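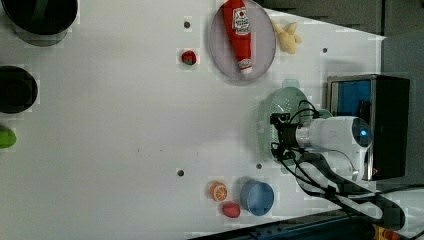 그리퍼를 바꾸면 집기 성공률이 올라가나요?

조건에 따라 오르기도 하지만, 카메라와 제어기를 그대로 둔 비교에서 나온 차이만 그리퍼 덕으로 볼 수 있습니다.

요즘 그리퍼 비교 자료를 읽다 보면 마지막 장에 꼭 막대그래프가 하나 있다. 왼쪽 막대는 낮고 오른쪽 막대는 높다. 오른쪽이 파는 쪽 물건이다. 나는 이런 그래프를 믿지 않는 편인데, 올해 8월부터 Telley 그리퍼와 Aden 그리퍼를 같은 팔에 번갈아 물려 보면서 더 믿지 않게 되었다.

우리가 돌린 과제는 Skustthorpe라는 이름의 내부 시험 묶음이다. 흰 테이블에 장난감 주방용품을 늘어놓고 집고, 옮기고, 내려놓게 한다. 케첩 병, 딸기, 바나나, 컵, 구멍 뚫린 채반 같은 것들이다. 이름은 거창해도 내용은 소꿉놀이에 가깝다. 이 묶음으로 151회를 돌렸고 실패가 32회 나왔다. 보고서 초안에는 이 숫자가 굵은 글씨로 들어갔다. 나는 굵은 글씨를 빼자고 했다가 회의가 길어졌다.

실패 32회 가운데 21회는 손가락이 물건에 닿기 전에 이미 결판이 나 있었다. 위치를 잘못 잡았거나, 접근하다가 멈췄거나, 엉뚱한 각도로 들어간 경우다. 손가락 재질이 어떻고 파지력이 어떻고 하는 이야기는 이 21회에 대해 아무 말도 해 주지 못한다. 그런데 집계표에는 전부 '그리퍼별 실패'라는 칸에 들어간다. 칸 이름을 지은 사람이 결론까지 지은 셈이다.

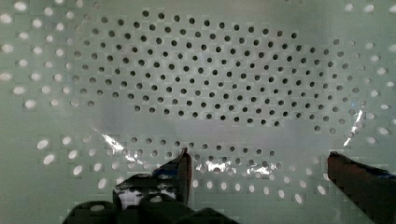 글 표윤재
자동화 장비 평가 담당

손목 카메라 영상을 직접 들여다본 적이 있는 사람이라면 내 불만을 이해할 것이다. 연한 회녹색 타공면 앞에 손가락 두 개가 흐릿하게 걸려 있다. 어떤 구멍은 까맣고 어떤 구멍은 하얗게 빛난다. 그 위로 얇고 투명한 비닐이 걸쳐 있어 구겨진 자리마다 반사광이 튄다. 사람은 잠깐 고개를 기울여 보면 비닐이구나 하고 알지만, 카메라는 고개를 기울이지 않는다. 이런 화면을 받아 든 제어기가 어디를 물체의 가장자리로 볼지, 나는 자신 있게 말할 수 없다. 공급사 사람들은 늘 자신이 있어 보인다.

그러니 투명한 것과 구멍 난 것을 시험에 넣었느냐가 그리퍼 사양표의 한 줄보다 중요하다고 생각한다. 비교 자료에 나오는 물건은 대개 불투명하고 색이 또렷하고 모서리가 분명하다. 카메라가 좋아할 물건만 골라 놓고 손가락의 우열을 가린다. 운동장을 평평하게 골라 놓은 뒤에 등산화를 비교하는 격이다.

가반하중 이야기도 해야겠다. 자료에는 700그램이라는 숫자가 자랑스럽게 적혀 있었다. 장난감 딸기를 드는 데 700그램은 필요 없다. 우리 과제에서 무게 때문에 떨어뜨린 적은 한 번도 없었다. 그런데도 구매 검토표에서 가반하중은 배점이 제일 높은 항목이었다. 재기 쉬운 값이라 그렇다. 반사광에 얼마나 흔들리는지는 재기가 번거롭고, 번거로운 항목은 '기타'로 밀린다.

제어기 쪽은 더 답답하다. 우리는 Moschos 제어기를 썼는데, 두 그리퍼의 닫힘 속도 기본값이 서로 달랐다. 이걸 맞추지 않고 돌린 첫 주의 기록은 버렸어야 했다. 버리지 않았다. 일정이 있었고, 이미 표에 들어가 있었고, 표를 고치면 그래프도 고쳐야 했다. 나도 그 자리에 있었으니 남 탓만 할 일은 못 된다.

반론이 있다는 것도 안다. 현장에서는 팔과 손과 카메라를 한 벌로 사서 한 벌로 쓰니, 따로 떼어 따질 이유가 없다는 말이다. 한 벌을 통째로 살 예정이라면 맞는 말이다. 하지만 우리처럼 팔은 두고 손만 바꾸려는 곳에서는 어느 부품이 무엇을 했는지 알아야 돈을 쓴다. 한 벌로 잰 성적을 부품 하나의 성적으로 읽는 순간부터 견적서가 이상해진다.
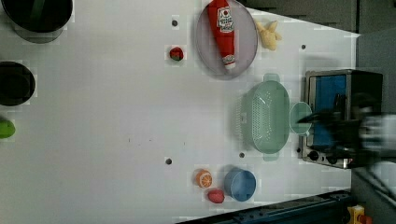
흰 테이블 위의 시험 물품과 그리퍼. 가운데 오른쪽에 민트색 채반이 있다.

배치 문제도 남아 있다. 비교할 때마다 물건을 같은 자리에 놓았다고들 적지만, 같은 자리라는 게 얼마나 같은지는 적지 않는다. 바나나 끝이 어느 쪽을 향하는지, 채반 손잡이가 어디로 돌아가 있는지, 병뚜껑이 접시 테두리에 얼마나 가까운지에 따라 접근 경로가 달라진다. 우리 기록지에도 '동일 배치'라고만 쓰인 날이 많다. 나중에 그 칸을 다시 읽으면서 무엇이 동일했는지 대답할 수 없었다.

그래서 나는 비교 자료를 받으면 이제 세 가지를 되묻는다. 접촉 전 실패를 따로 셌는가. 제어기 설정을 양쪽 다 공개할 수 있는가. 시험 물품에 비치거나 뚫린 것이 있었는가. 답이 오는 데 오래 걸리고, 어떤 곳은 첫 질문에만 답한다. 그 경우에도 나는 막대그래프를 떼어 내고 나머지만 검토 서류에 붙인다.

Telley와 Aden 중 어느 쪽이 낫냐고 묻는 동료가 아직 있다. 손가락 교체는 Telley가 편하고 케이블 정리는 Aden이 덜 귀찮다. 성공률에 대해서는 답을 미루고 있다. 닫힘 속도를 맞추고 접촉 전 실패를 따로 적는 기록지로 처음부터 다시 돌려 볼 생각인데, 이번에는 비닐 씌운 채반부터 시작하자고 제안해 두었다.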